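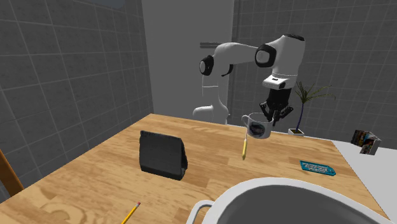
*Logged by Benedikt Sauerland, Nov 3, 2023*

**Ticket: label printer skips every second label (Brekus, packing room)**

Status: open, workaround in place

Reported by the Schwerdtfeger order desk. Batches of 10 print fine. Batches of 100 or more start leaving blanks after the first page of the job.

**Tried so far**

- Power cycle, new roll. No change.
- Cleaned the gap sensor with a dry swab. Ran 200 labels, nearly half blank.
- Recalibrated from the front panel. Panel reports the right label height — blanks still there.
- Sent the same job from the spare laptop. All 200 printed.

So the fault is on the order desk PC. Its driver was last updated in May and the page size was set back to the default, which is taller than our stock. Changed it to match the roll and printed 100 with no blanks. After a restart the default was back. 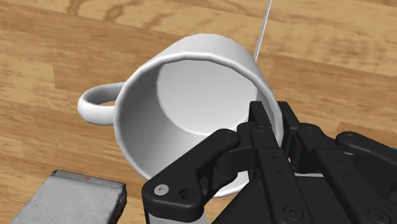 **Does the page size have to be reset every morning?**

For now, set it after each restart, before the first large batch.

Next: remove the driver completely and install the older one from the Grakent share. Will run a full roll of 500 before closing.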